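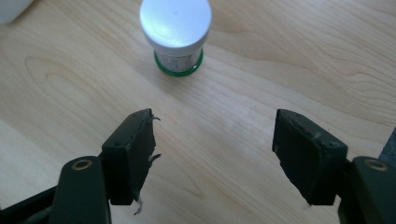
Yatziri Valdovinos wrote in a reader's comment that the Storetti set was the first she could hold through a Friday shift without a wrist brace.

The Storetti is a pair of hand-held grippers for recording manual tasks, sold by Bresent since May. It is licensed from Zieliński and comes with a head camera — the Semora — as an option. 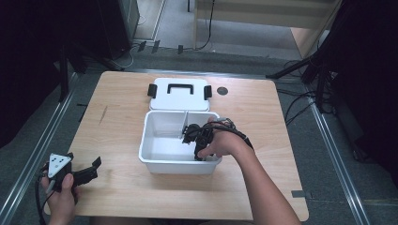
Category: Data collection hardware

Each kit costs $1,314 and includes 10 spare pads. Cables are 3 metres long.

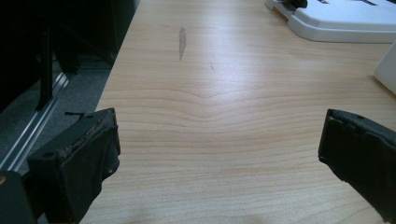 Bresent rates the pads for 60 hours of use. Noemí Cisneros, reviewing the kit, found that figure generous. Wear starts along the top edge of the finger, where the strip scuffs and frays, and she advised changing both sides together.
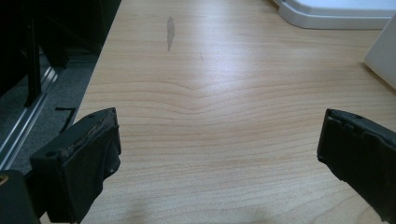 Replacement takes one hex key. Arms and bushings are not sold separately.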